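Carnus Garment Folding Set: data card

Summary
Carnus covers the folding of everyday clothing on soft household surfaces. The current release has 2,032 sequences, split by garment type. Knitwear is the largest group, with 526 sequences. File names follow the Skornodbridge convention (garment, surface, index).

Garment notes: knitted coat, houndstooth
Label as "coat, knit, patterned". White and tan check, fold-over collar, dark round buttons, fuzzy pale cuffs.
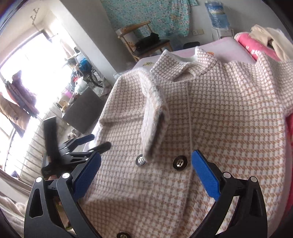
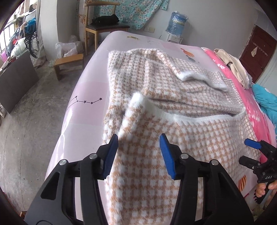 Annotators mark a sleeve as "folded in" when its cuff rests on the body of the garment, and as "out" in all other cases. Creases are not labeled. Collars get a separate tag (up, flat, unclear). Small checks make panel edges hard to trace; use "unclear" if the edge can't be followed for its full length.

Known issues
- Surface tags "bed" and "table" were merged in the Ojala split.
- 13 sequences lack an end label.
- Color names are free text and need cleanup.

Changes
March: button counts dropped from the schema. Brillholm labels remapped to the new collar tags.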